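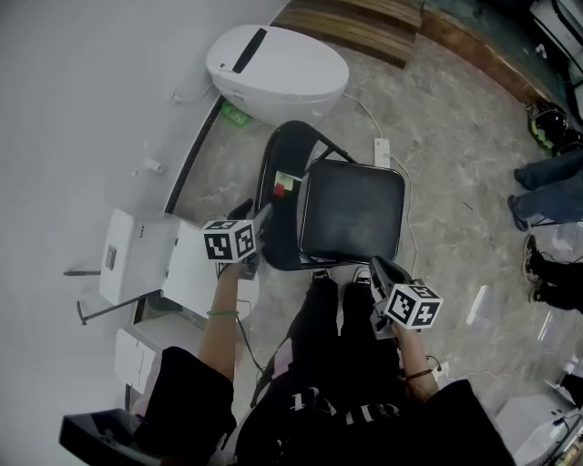 # Tritholm Chairs

Tritholm Chairs is a set of written records about folding chairs in small rooms: how the chair opens, where it gets put, what was left on the seat, and how it folds up again. There are nearly 3,000 records in the current release. Each one is a row of text and labels for one chair in one room.

The records were put together by Mariama Korletey and Wumpini Darko. Mariama wrote the label guide and looks after the files. Wumpini does the chair types and most of the corrections.

Last edited 17th January.

## What is in the folder

```
tritholm-chairs/
 README.md
 records.csv
 chairs.csv
 rooms.csv
 guide/
 labels.md
 floor_words.md
 old/
 records_march.csv
```

`records.csv` is the one most people want. `chairs.csv` and `rooms.csv` are joined to it by `chair_id` and `room_id`. The March file is kept so that older work can be checked against it. It uses the old floor words and should not be mixed with the current one.

## The chairs

`chairs.csv` lists 64 chairs. All of them fold. We left out stacking chairs, camp stools and anything with a cloth seat that rolls up.

| Column | Meaning |
|---|---|
| `chair_id` | Short code, never reused |
| `seat_shape` | square, round, shaped |
| `seat_color` | Main color only |
| `back` | solid, slatted, open, curved bar |
| `folds` | flat, scissor, drop seat |
| `catch` | yes, no, unknown |
| `feet` | capped, bare, mixed |
| `notes` | Free text |

A chair whose rubber caps have partly come off is `mixed`. If a cap is replaced the chair keeps its code and the change goes in `notes`.

Black chairs take up a large share of the list. They are cheap and easy to find, and we did not try to balance the colors. If you need an even spread, sample by `seat_color` first.

## The rooms

There are 8 rooms. Each has a name or a number in `rooms.csv`, along with the floor type, any step or change of level, and the fixed things a chair has to be placed around.

Most of the rooms are plain. Maltik and Nyarko are the ones that need a note.

**Maltik** is a bathroom layout. The floor is tile, and the fixtures are a smart toilet and a low wall cabinet. The toilet needs power, so there is a cable on the floor in many of the records. Treat `cable_near` as important here. A chair leg set down on a cable is labeled `on_cable` even if the chair stands level.

**Nyarko** has two floors that meet, tile and plank, with the plank side higher. A chair is given the floor its front feet are on. If the feet are split between the two, use `split` and do not guess.

## Records

| Column | Meaning |
|---|---|
| `record_id` | Running number |
| `chair_id` | From `chairs.csv` |
| `room_id` | From `rooms.csv` |
| `start` | folded, open, part open |
| `end` | folded, open, part open |
| `facing` | wall, fixture, doorway, center |
| `on_seat` | What is on the seat at the start |
| `seat_cleared` | yes, no, does not apply |
| `floor_items` | Loose things on the floor near the chair |
| `cable_near` | yes, no |
| `feet_on` | tile, plank, mat, split, on_cable |
| `people_near` | none, one, more |
| `comment` | Free text |

A sample row:

```
record_id: 1187
chair_id: K07
room_id: maltik
start: open
end: folded
facing: wall
on_seat: small box
seat_cleared: yes
floor_items: tray
cable_near: yes
feet_on: tile
people_near: one
comment: box moved to cabinet top before folding
```

### On the seat

Chairs collect things. Phones, tape, sponges, small boxes, a glove. We label whatever is on the seat when the record begins, using the plainest word that is still true. Write `small box` if you are sure it is a box, and `small object` if you are not. Color can be added in front. Do not write a brand in this column.

`seat_cleared` is `yes` only when everything was lifted off before the chair started to move. If something slid off during folding, it is `no`, and the comment should say where it ended up.

### On the floor

Only loose things go in `floor_items`. Cabinets, toilets, pipes and baseboards are fixed and belong to the room. Power strips were argued over for a while. They are now loose items, and so are their cables, because people kick them around between one record and the next.

Near means close enough that a person folding the chair would have to step over it or move it.

## How the labels were made

Each record was labeled once, then read by the other person. Where we disagreed on `feet_on` or `facing` we talked it over and kept one answer. We did not keep the first answers, so there is no agreement score to report. That was a mistake and the next release will store both.

## Known problems

- `catch` is `unknown` for too many of the older chairs.
- `facing` is weak in Maltik. The wall and the fixture are close together and the two labels get swapped.
- Some early rows say `rug` where they should say `mat`. Search for both.
- Part open chairs are rare.
- A few comments mention a table by the name Linda. That is the round side table in Nyarko, and the name stuck. It has no row of its own.

## Using it

The records suit work on tidying, room setup, and the wording of simple household instructions. They are a poor fit for anything about how much weight a chair holds or how safe it is to sit on. We tested none of that.

Please keep the ID columns if you pass the files on.

## Changes

**2**
- Floor words rewritten, `split` and `on_cable` added
- Power strips moved from fixed to loose
- Doubled rows removed from Nyarko

**1**
- First release, in March

## Corrections

Send the `record_id`, the column, and what you think it should say. Wumpini goes through these in batches, so a fix may wait a while before it shows up in `records.csv`. Questions about the label guide go to Mariama.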